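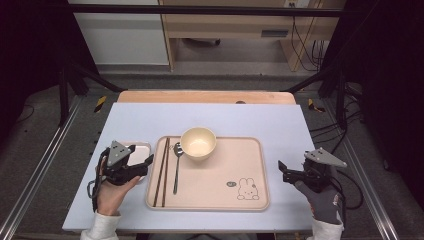

4.2 Call handling during household tasks

Unwanted calls do the most harm when a person is in the middle of something else. In the Nostdale survey, 66 percent of participants said they had picked up a call they did not recognize because they were busy and wanted the ringing to stop. We therefore logged calls by what the participant was doing when the phone rang. Mealtimes made up the largest group. A meal was coded as under way once food was served, while a tray set out with a bowl, a spoon and a pair of chopsticks, as in Figure 3, was coded as preparation. The two codes were later merged for the analysis of answer rates, as the difference between them was small.

Figure 3. Place setting with bowl, spoon and chopsticks on a tray.

The full log holds 3376 incoming calls from 100 phones. Each phone ran one of two filters. The Clillen filter checks the number against a stored list and drops any match before the phone rings. The Baysal filter answers the call itself, plays a short greeting and passes the call on only if the caller speaks. Participants kept the same filter for the whole study.

The list filter was faster but missed numbers that had been in use for less than a day. The greeting filter caught more of these — at a cost. Some 17 participants reported that a clinic, school or delivery driver had hung up during the greeting. We did not count these as blocked calls in Table 2, and they are discussed separately in Section 5. Phones on the Ernedgate network showed a longer delay before the greeting started, so their results are listed in their own row.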